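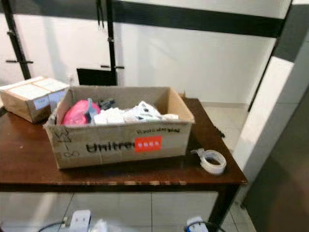
Housekeeping between lets is costed by the minute. At Lunenum, which services short-stay flats on contract, a turnaround is divided into linen, wet areas, floors, lost property and restocking, and each heading has its own line on the job sheet. Floors used to be the shortest line. It is now the one with most written under it.

The firm has been running a two-armed mobile machine, the Drareo, in its Kamden flats since April. The machine's task is called floor clearance: picking up whatever has been left at ground level, sorting it into a container and leaving the surface ready for a vacuum. It doesn't clean, make beds or handle glass. It works from a stored plan of each flat and from cameras at the head and the wrists, the latter used for the final approach to an object.

Up to the end of the last reporting period the Drareo had attempted 2231 pick-ups. Of these, 1589 were completed without a person stepping in. The remainder are logged under four codes: not seen, not reached, dropped, and stopped by operator. "Not reached" is the largest, and most of it comes from items under or behind furniture, where the arm has to come in low and the wrist housing meets a rail or a table leg before the fingers meet the object.

Maribel Lozano supervises the Kamden team and keeps the log. Her job before the trial was to allocate rooms and inspect them. She still inspects, but a large part of the shift now goes on preparation: lifting cables off the floor, checking that the plan matches the furniture, and deciding which rooms are worth giving to the machine at all. A flat that has been rearranged by guests takes longer to set up than to clear by hand, and she strikes it from the list.

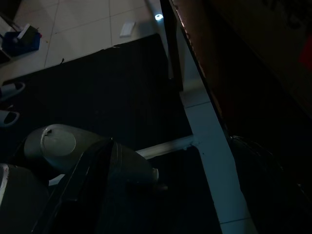
Contrast is the main technical difficulty at floor level. Grip force and reach can be set in advance, but the cameras have to separate an object from what it is lying on, often in poor light with the blinds down. A pair of white slippers on a near-black rug presents a clear outline, although the open top of a slipper can be read as more rug. A small white card on beige tiles is harder on both counts, being pale on pale and almost flat. The fingers cannot get under it without a raised edge, and the present instruction is to flag cards and paper for a person.

Those flags go to Yhon Pacheco, one of the attendants retrained as an operator. He watches from a tablet in the corridor and can stop the arms, approve a grasp or take the item himself. The training took 40 hours, paid at the normal rate. He reports less bending and more standing still, and considers the second to be the harder on his back by the end of a shift. Lunenum has since supplied a folding stool.

Pay has been the slower matter. Operators were kept on the attendant grade for the first months, on the grounds that the work was a trial. The staff side argued that approving a grasp next to a guest's belongings carries a responsibility the old grade did not include. A separate operator grade was agreed in principle and is due to appear in the contract when it is renewed.

Lost property has changed as well. Every item lifted by the machine is photographed at the wrist and time-stamped, so a claim can be checked against a record. Lozano rates this above the time saved. Attendants were less sure, as the same camera also takes in whoever is in the room. Under the present rules the pictures are held by Fiadzo, the contractor that maintains the software, and may not be used to assess staff.

No posts have been cut in Kamden. One vacancy was left open, and the hours from it were moved to set-up. The next version of the floor plan software will let attendants mark moved furniture themselves, which at present only Lozano can do.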